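Progress report to the Dristora fund, February to April
Project: Hinda, kitchen helper trials, Drustton workshop

Thank you again for your patience over the winter, and for the kind note that came with the second payment. It went up on the office wall and it has cheered up more than one long evening.

Most of this quarter went into looking after Hinda herself. We replaced the wrist bearings at 400 hours of running, a little sooner than the plan said, and I'm glad we did — the old ones were already getting noisy. The cabling is still our weak spot. Everything runs down the back and along the legs, and every time we open up a hip we have to work our way in past it.
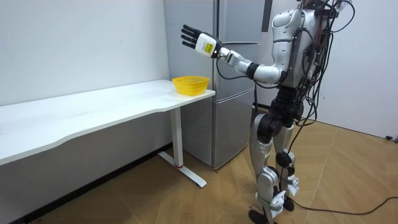
We have ordered a set of sleeves from Malý to bring all that into two tidy bundles, and the cost, $3000 with fitting, stays inside the repairs line you approved. Until they arrive, we check the connectors by hand each morning and go through the arm poses slowly before anything else. It's dull work, I'll admit, but the arm has now done 100 starts without a fault.

Next quarter we'd like to fit the sleeves, redo the hand calibration and begin the 50 basket trials we promised you in January.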